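**Lustero Stone Sealer, 60 oz**

Lustero is a water-based penetrating sealer for marble, limestone and other natural stone. It soaks into the surface and slows down stains from oil, coffee and wine. It does not change the color of the stone and leaves no film on top.

One bottle covers up to 132 square feet on polished stone. Honed or tumbled stone drinks more, so plan on a second bottle for a large kitchen.

Wipe the counter with a pH-neutral cleaner and let it dry overnight. Spread a thin coat with a lint-free cloth, wait ten minutes, then buff off whatever is left. Don't let it dry on the surface. Dried sealer leaves a haze that has to be rubbed out with more sealer.

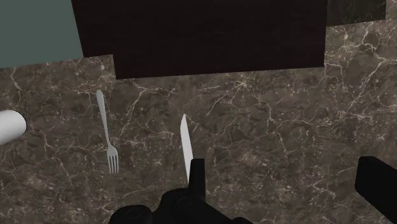
*Delillow Supply | Stone Care Department*

Brown and gray marbles with a lot of pale veining should be tested in a corner first. Veins can take up sealer at a different rate from the stone next to them. Reseal once a year on kitchen counters, every two years in bathrooms.

Lustero does not prevent etching. Lemon juice and vinegar will still dull a polished finish.

Sold by the bottle or by the case. Cases ship from our Dimorcombe warehouse. Keep from freezing.

For trade pricing or a sample, ask for Reshma Mokoena at the stone care desk.

Price list updated January 5, 2020.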